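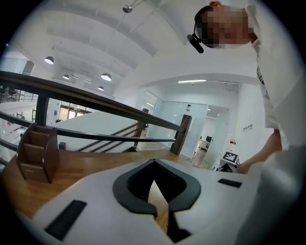 ## 4. Working a tidying shift with the Veltaseo hand tool

By now you have unpacked the tool, charged it and put it back on its dock at least once, so you are ready for the part of the job that most of us at Irndale come to enjoy. In this section you teach Barley, our tidying robot, how a counter gets put straight, simply by doing it yourself with the gripper in your hand.

If you have worked front desk or post for years, please don't feel you have to do anything clever. Clear the counter the way you always have. Barley learns from your habits, and a slow, ordinary tidy is worth a great deal more to it than a fast one.

### 4.1 Before you start

1. Put your headset on and bring the microphone boom round towards your mouth. You will be saying the name of each task aloud, and it is much easier to settle the headset now than with the tool in your hand.
2. Lift the tool from its dock and check that the rubber opening is clean. A wipe with a dry cloth is plenty.
3. Open Sani on the desk computer and choose **Counter, upper landing**. The task list for this counter is number 127.
4. Wait for two short beeps.

> **Note:** The black and white checkered markers help the tool work out where it is. Please leave them where you find them, and don't stand post or coats in front of them.

### 4.2 Tidying the counter

5. Say the task name, then bring the tool down to the counter at an easy pace. You will need to lean in a little. Bend at the knees if you can, and swap with a colleague as soon as your back begins to grumble.
6. Close the gripper on one item at a time: a pen, a folded note, whatever the list gives you. Hold it for a breath before lifting.
7. Set the item in its compartment in the desk organizer. If you miss, pick it up and try again without stopping the recording.
8. Say "done" and bring the tool back up to chest height.
9. Carry on until the list is finished or you have reached 200 pick-ups, whichever comes first. Then stop, dock the tool and have your tea.

> **Caution:** The landing is beside the stairs. Keep both feet on the counter side of the railing, never reach over the handrail with the tool, and pause if anybody wants to come past.

### 4.3 What happens to your old duties

Quite a few of you asked this in May, and it's a fair thing to ask. Once Barley takes on the evening tidy, those hours move to visitor bookings and to checking Barley's work. Your rota will show them as **Review**, and the rate of pay is the same. Time spent recording counts as ordinary working time, including docking and the walk upstairs.

If the tool shows error 3402, put it down gently, wait for the light to go out and begin again from step 3.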